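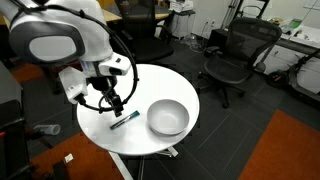

I started this week's cleanup with the marker, which is how most of my cleanups start. I have a rule that a pen or marker gets tested before it goes anywhere, and that rule has been slipping since the move. The round white table is where things land when they have no place. Right now that means the marker with the teal cap and an empty white bowl, which is a good day for that table. The top is glossy enough to reflect the ceiling light, so every ring and fingerprint shows, and I wipe it more than anything else I own.

The bowl is going to be the fix. I used to keep a pen cup on the desk, but a cup hides the short ones at the bottom and I would find three dead highlighters in there every June. A wide, shallow bowl doesn't let you lose anything. Erasers, the tape measure and the marker go in it, and the bowl stays on the round table.

Next was the desk drawer. I had 98 pens, pencils and markers in there. I tested each one on the back of an old Fenolero catalog and kept 12. The rest were dried out, or scratchy, or from a bank I no longer use. Güven Karakaya took a handful of the pencils for his kids, and the dead ones went in the trash.

The chairs got done too. Mesh backs hold a lot of dust, more than you'd think from looking at them. I used the brush attachment on the vacuum, then a damp cloth on the armrests. The casters took longer. Hair winds around the axles, and the only thing that works for me is a seam ripper and some patience. I did one chair before lunch and the other after.

Still left to do:

The small white cabinet. Things are stacked on top of it that should be inside it, and I don't know what is inside it.

The cords by the low outlet. I bought 2 packs of Flulo ties last year and haven't opened either one.

The box of manuals, including one for a printer I bought in 2000 and gave away long ago.

I'll get to the cabinet first. The cords can wait until I have the vacuum out again.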